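Ticket 534
Subject: Wi-Fi in the kitchen dies whenever anyone eats
Product: Brallovus home router, current firmware
Opened by: Sarmīte Eglītis
Assigned to: Heino Petrauskas, Etside Support
Status: Closed

Sarmīte Eglītis, opening message

I run a small translation office out of the ground floor of a house. The router is in the hall closet. The kitchen is on the other side of one wall and has a long table where two of us work, because it's the only room with decent light. Every day at lunch the connection in the kitchen falls over. Pages hang, calls turn into a slideshow, and the file sync sits there spinning. Ten minutes later everything is fine again, and I look like a person who complains.

I have already restarted the router. I have restarted it so often that the power button has gone shiny. Please don't ask me to restart the router.

Heino Petrauskas, reply

Hi Sarmīte,

Thanks for getting in touch. I had a paragraph about restarting the router ready to go and have deleted it.

Could you tell me the following:
Which devices drop, and do any of them stay up?
Is the upstairs affected?
Does the router's own status page show the internet link going down at the same time?
What are the Wi-Fi names you see, and which one are the kitchen laptops on?

The status page is under Home, then Connection, then History. It's in a gray so pale you may need to tilt the screen.

Sarmīte Eglītis

I found the gray.

History says the internet link has been up without a break since July. So as far as the router is concerned, we're all having a lovely time.

Upstairs is fine. My phone is fine in the kitchen if I turn off Wi-Fi, which I do, and which my phone company appreciates. The devices that drop are both laptops and the printer. The printer may not be evidence. It drops when it rains.

There is one Wi-Fi name. It's called Dramis, after the previous owner's dog, and I've never changed it because it would mean visiting the printer.

Heino Petrauskas

That helps a lot. If the link to the outside stays up and only the kitchen suffers, the trouble is in the air between the closet and the table.

With one name for everything, the router is using band steering. It offers both 2.4 GHz and 5 GHz under the same name and lets each device sort out where it belongs. In theory the devices choose well. In practice a laptop that once had a bad moment on 5 GHz will sulk on 2.4 for the rest of its life.

On each laptop, could you look at the Wi-Fi details and tell me the channel? Anything from 1 to 11 means 2.4 GHz. Anything 36 or higher means 5.

I also have to ask, given the time of day: is there a microwave in the kitchen?

Sarmīte Eglītis

Both laptops say channel 9.

Yes, there is a microwave in the kitchen. It's a kitchen. It's been in there longer than I have and it has never caused any trouble. My colleague heats soup in it. Are you telling me I've been losing client calls to soup?
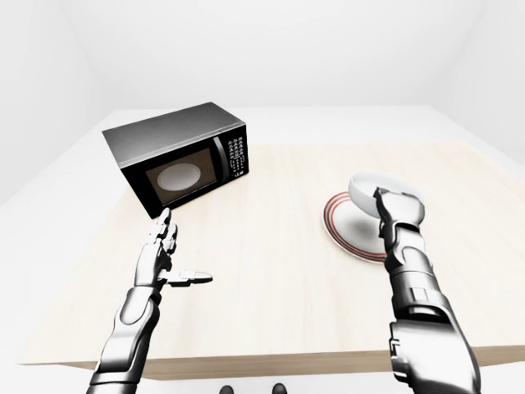
I should add that the previous support person, at a different company, told me it was the neighbors. I spent most of a spring being cold to the neighbors. They're very nice, as I now know, and they have a cable.

Heino Petrauskas

I'd like to prove it before I accuse the soup. Microwave ovens run in the same patch of spectrum as 2.4 GHz Wi-Fi, and a perfectly healthy one still leaks a little. It's nothing that matters to a person. To a laptop trying to hear a router through a closet door and a wall, it's a brass band.

The test takes a couple of minutes:

1. On one laptop, open a command window and start a continuous ping to the router. The address is printed on the sticker underneath. On Windows, type ping, then -t, then the address. On a Mac, leave out the -t.
2. Let it run for a minute with nothing else going on. Save the numbers.
3. Put a mug of water in the microwave and run it for 60 seconds. Please don't run it empty.
4. Save those numbers too, and note when the oven started and stopped.

Please stay on channel 9 for this and don't change any settings yet. I know it's tempting.

Sarmīte Eglītis

Results.

Before: replies in 2 ms, over and over, very dull.

During: it took maybe a second to get going, then replies of several hundred, one that reached 2000, and then a long run of "Request timed out." My colleague read these aloud in the voice of a train announcer, which I did not request.

After: the oven beeped and the replies went straight back to being dull.

We did it again to be sure. Same thing. There are now a number of mugs of hot water on the counter and nobody wants tea.

Heino Petrauskas

That's about as clean a result as I ever get. I'm going to put it in the notes for the next person.

The fix is to get the laptops onto 5 GHz and keep them there. Steps for your model:

1. Log in to the router and go to Wireless, then Advanced.
2. Turn off Smart Connect. The page will warn you that performance may suffer. You may ignore the page.
3. Two names now appear. Leave the 2.4 GHz one as it is, so the printer never learns that anything happened.
4. Give the 5 GHz one a new name. The password can stay the same.
5. Save. Everything will disconnect for a minute or so while the radios come back.
6. On each laptop, join the new name, then tell it to forget the old one. Don't skip the forgetting. A laptop that remembers both will go back the first chance it gets.

If 5 GHz turns out too weak at the table, let me know. It doesn't go through walls as well, and closets full of coats are worse than people think.

Sarmīte Eglītis

Done up to step 5, and then a small drama. After the save I couldn't see the new name at all, only Dramis. I waited. I did not restart the router, on principle.

Heino Petrauskas

How long has it been? And what does it say next to Channel for the 5 GHz radio?

Sarmīte Eglītis

A few minutes. It says "Auto (waiting)".

Heino Petrauskas

Okay, that's normal, although the label could stand to be friendlier. Auto has landed on one of the channels shared with weather radar. The router has to sit quietly and listen before it's allowed to talk, and on some of those channels the wait is up to ten minutes.

You can leave it, or you can set the channel to 44 by hand and save. I'd set it by hand. Otherwise it may decide to go and listen for radar again in the middle of one of your calls.

Sarmīte Eglītis

Set to 44. The name showed up right away. I've called it Ramanauskas, after the street, as I've run out of dogs.

Both laptops are on it and have forgotten Dramis. Signal at the table is three bars out of four. With the closet door open it's four, but then we have to look at the closet.

Heino Petrauskas

Three bars is plenty. If you ever want the fourth, move the router to the top shelf and stand the antennas upright. Routers on the floor behind boots do a fine job of serving the boots.

Could you repeat the mug test on the new network?

Sarmīte Eglītis

How did you know about the boots?

Mug test repeated. Replies of 2 or 3 ms before, during and after. The train announcer had nothing to announce and went back to work. Then we tried it with a video call going and the sync running, and the person on the other end noticed nothing except that I kept getting up to look at a mug.

The printer still works. It printed a page nobody had asked for, which is how I know it's well.

I've moved the router to the top shelf. Four bars, door closed.

Heino Petrauskas

Glad to hear it. I'll leave the ticket open for a few lunches in case something else is hiding behind this.

Two things for later. A firmware update can turn Smart Connect back on without mentioning it, so if the new name disappears one day, look there first. And anything that only speaks 2.4 GHz, such as a smart plug or an older tablet, will need to join Dramis and will have a bad time during soup.

Sarmīte Eglītis

Several lunches, no drops. One of them involved leftovers for four people and the oven going for most of half an hour.

You can close it. I'm taking the neighbors a cake.

Internal notes (H. Petrauskas)

Symptom: midday packet loss on 2.4 GHz only, WAN link stable throughout.
Cause: microwave oven interference. Both clients steered to channel 9 and stuck there.
Confirmed by: continuous ping to gateway with oven off, on, off. Repeated by customer.
Fix: Smart Connect off, separate 5 GHz name, fixed channel 44, old network forgotten on clients. Router raised off floor.
To do: ask the firmware team whether "Auto (waiting)" could say what it's waiting for. Asked last year as well.
To do: darker gray on the History page.
Macro "Have you tried restarting" not used on this ticket. Please stop sending me the report about that.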